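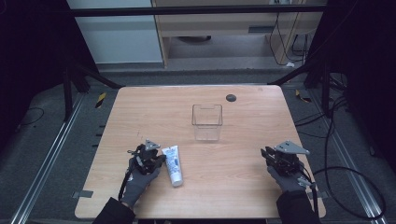 木目の天板に白いチューブが1本。

Didier Riviereさんの仕事場に着いたのは約束の時間より早めで、ご本人はまだ奥で長靴を脱いでいるところでした。「ごめんごめん、地下室に潜ってたんだよ」と言いながら出てきたその手が、もう煤で真っ黒。握手は洗ってからということになりました(笑)。

Didierさんは暖房、とくに家庭用の薪ストーブと煙突の点検をやっている人です。Plulelという小さな工房を相棒のHugo Royerさんと2人で切り盛りしていて、仕事の範囲はRaresbergの町と、そのまわりの谷の家々。私は去年の冬に自宅の薪ストーブがさっぱり燃えなくなって、友人の紹介で泣きついたのが最初です。そのとき煙突掃除をしながら聞かせてもらった話がやたらと面白くて、いつかちゃんと録音機を置いて聞きたいと思っていました。

夏に行ったのは、冬だとまず捕まらないから。「1月に電話されても、出るのは留守番電話だけだよ」とのこと。

最初に聞いたのは、やっぱり自分の家のことです。うちのストーブ、薪はちゃんと買っているのに、ガラスがすぐ黒くなるし、くすぶるし、部屋が煙っぽい。これって機械が悪いんじゃないかと私はずっと疑っていました。

「みんなそう言うんだよね。ストーブが悪い、煙突が悪い、風が悪い。でも僕がまず見るのは薪の山。あなたの家も、玄関に入る前に薪小屋を見せてもらったでしょう。覚えてる?」

覚えています。挨拶もそこそこに薪小屋に直行して、1本取り出してナタで割って、断面に機械の針を刺していました。あれは何だったんですか、と聞くと、含水率計だそうです。

「外側に刺しちゃだめ。表面は乾いてるに決まってるんだから。割って、新しく出た面に刺す。それで20パーセントを超えてたら、その薪は今年は燃やさないで来年に回してほしい。あなたのはだいぶ超えてた。あれはもう、水を燃やそうとしてるようなものだよ」

お恥ずかしい。薪屋さんに「乾燥済み」と言われたのをそのまま信じていました。

「薪屋を責めるのもちょっと違ってね。乾いた薪を届けてもらっても、そのあと青いシートですっぽり包んじゃう人が多いんだ。あれをやると中が蒸れる。上だけ覆って、横は開けておく。風が通れば木は乾くから」

うちはまさにすっぽり包んでいました。しかも丁寧に、ひもで縛って。

そこから煤の話になりました。湿った薪を弱い火でだらだら燃やすと、煙の温度が低いまま煙突を上がっていって、途中で冷えて内側にべったり付く。Didierさんはその付いたものを入れたガラス瓶を棚に並べていて、ひとつずつ見せてくれました。ふわふわの黒い粉みたいなもの。コーンフレークみたいにぱりぱりしたもの。それから、黒い飴を流したようにてかてか光っているもの。

「粉のうちはブラシで落ちる。ぱりぱりもまあ、時間をかければ落ちる。問題はこの飴だよ。タールが焼き付いてて、普通のブラシじゃ歯が立たない。しかも、これに火がつくことがある」

煙突火災ですね、と言うと、Didierさんは急に声が低くなりました。

「音がするんだ。ゴーッて。ジェット機みたいだって言う人もいるし、貨物列車だって言う人もいる。一度聞いたら忘れないよ。もしその音がしたら、空気の入口を全部閉めて、家族を外に出して、消防を呼ぶ。水はかけちゃいけない。熱くなった煙突に水を入れたら割れるし、蒸気が噴き出す。火が収まったように見えても、点検が済むまで次の火は入れないで」

このあたりでHugoさんがコーヒーを持ってきてくれました。Didierさんがよくしゃべるのに対して、Hugoさんは言葉の少ない方で、でもひとこと挟むとそれが妙に残るんです。煙突火災の話を聞いていた私に、ぽつりと「そういう家はね、寝る前に空気を絞ってる」と言いました。

これも耳が痛い話で、私も寝る前に薪を山ほど入れて、空気をぎゅっと絞って、朝まで火を持たせようとしていました。だって朝、部屋が暖かいと嬉しいじゃないですか!

「気持ちはわかるけど、それが一番汚れる燃やし方」とDidierさん。「夜は小さめの薪でしっかり燃やし切って、あとは自然に消えるのに任せる。朝また焚けばいい。火をつけるのが面倒だっていうなら、つけ方を変えればいいんだよ」

というわけで、火のつけ方を実演してもらいました。夏なのに。窓を全開にして。

やり方は私の知っているのと上下が逆でした。太い薪をいちばん下に並べて、その上に中くらいの薪、その上に細い焚き付けを井桁に組んで、てっぺんに着火材を置く。火は上からつけます。下から新聞紙であおるのに慣れている身には、こんなので下まで燃えるのかと不安になるんですが、見ているとろうそくみたいにじわじわ降りていくんですね。

「上に炎があると、下から出た煙がその炎を通って燃えるでしょう。だから煙が少ない。最初の煙がいちばん汚いから、そこを燃やしてしまえるのは大きいんだよ。それに煙突も早く温まる」

空気は最初、全開。炎がしっかり回ってから少しずつ絞る。煙突には温度計を付けて、それを見ながら調整する。Didierさんの勧める目安は、単層の煙突なら表面で200度あたりを下回ったまま長く焚かないこと。「ただし機種や煙突の構造で変わるから、説明書の数字のほうを優先してね」と念を押されました。ちなみに私は説明書をなくしています。それを言ったら、Hugoさんが無言で棚からファイルを出してきて、うちの機種の分をコピーしてくれました。神様みたいな人です。

次に聞きたかったのが、換気のこと。うちは数年前に窓を新しくして、隙間風がぴたっと止まりました。快適になったと喜んでいたんですが、考えてみるとストーブの調子が悪くなったのも同じころです。

「そりゃそうだよ。火は部屋の空気を吸って燃えるんだから。昔の家は勝手に空気が入ってきた。窓を替えて、換気扇を強いのにして、それでストーブだけ昔のまま。台所の換気扇を回した途端に煙が部屋に戻ってきたこと、ない?」

あります。何度も。そのたびに換気扇を「強」にして煙を追い出していました。

Didierさん、頭を抱えていました。「それはね、自分で煙を引っぱり込んでるの!」

解決策としては、外の空気を直接ストーブに引き込む管をつけるのがいちばん確実。工事が難しければ、焚いている間は換気扇を止めて、近くの窓を少し開ける。それと、一酸化炭素の警報器は絶対につけてほしいと、ここは何度も繰り返していました。匂いもしないし色もない、頭が痛いなと思ったときにはもう危ない。つけたら終わりにしないで、試験ボタンを押して鳴るか確かめて、本体に書いてある交換期限も見ること。

「警報器の電池を抜いちゃった人がいてね。うるさいからって。うるさいのは鳴る理由があったからなんだけど」

Didierさんがこの仕事を始めたきっかけも聞きました。もともとはBaillyという板金屋で、屋根の雨樋や煙突の笠を作っていたそうです。屋根に上るたびに、隣の煙突の中をのぞく癖がついた。のぞくと、だいたいひどい。それで家の人に声をかけて掃除をしているうちに、そっちが本業になってしまったといいます。Hugoさんとはその板金屋で5年いっしょでした。

「彼は屋根の上で静かなんだよ。屋根の上でうるさい奴とは組みたくないからね」

いやDidierさん、ご自分は? と聞いたら、Hugoさんがコーヒーを吹きそうになっていました。

2人は独立してからの点検を全部ノートにつけています。手書きで、家ごとに煤の種類と量、薪の含水率、住んでいる人の焚き方まで書いてある。最近それをZosteoという台帳ソフトに移し終えて、総数がやっとわかったそうです。その数、2,354件。

「僕はもっと多いと思ってたんだけどね」とDidierさんは不満げでした。Hugoさんは「多い」とひとこと。

ノートを見返していて気づいたことはありますか、と聞くと、ちょっと意外な答えでした。汚れがひどいのは、いちばん寒い時期よりも秋口と春先だというんです。そんなに寒くないから、みんな小さな火をちょろちょろ焚く。暑くなりすぎないように空気も絞る。外が暖かいと煙突の引きも弱い。

「だから春先は、小さくても元気な火を短く焚いて、あとは消しておく。それで寒かったらセーターを着る。ストーブ屋が言うことじゃないかもしれないけど」

じゃあ掃除はいつ頼むのがいいんでしょう。これはもう即答で、「今!」でした。シーズンが終わったらすぐ。煤を付けたまま夏の湿気を吸わせると金属が傷むし、鳥が巣を作っていることもある。秋になって寒くなった朝に慌てて電話してくる人が山ほどいて、その列の後ろに並ぶことになる。私、去年まさにその列の後ろにいました。

灰の捨て方についても、思っていたより怖い話を聞きました。灰の中の熾火は何日も生きていることがあるので、蓋つきの金属の容器に入れて、家から離した、燃えない床の上に置く。紙袋やプラスチックのバケツは論外。「冷めたと思った」が火事の出発点なんだそうです。それと、灰は全部さらわずに、炉の底に薄く残しておくと次の火がつきやすい機種が多いとか。私は毎回ぴかぴかに掃除していました。よかれと思って……。

帰りがけ、含水率計を1つ買っていこうかと迷っていたら、Hugoさんが引き出しから古いのを出してきて、貸してくれました。「秋に返して」。その秋の点検も、その場で予約してきました。列の先頭です。

家に戻ってから、とりあえず薪小屋のシートの横を全部まくり上げました。ひもをほどくのに、やけに時間がかかりました。

(取材:2026年7月14日)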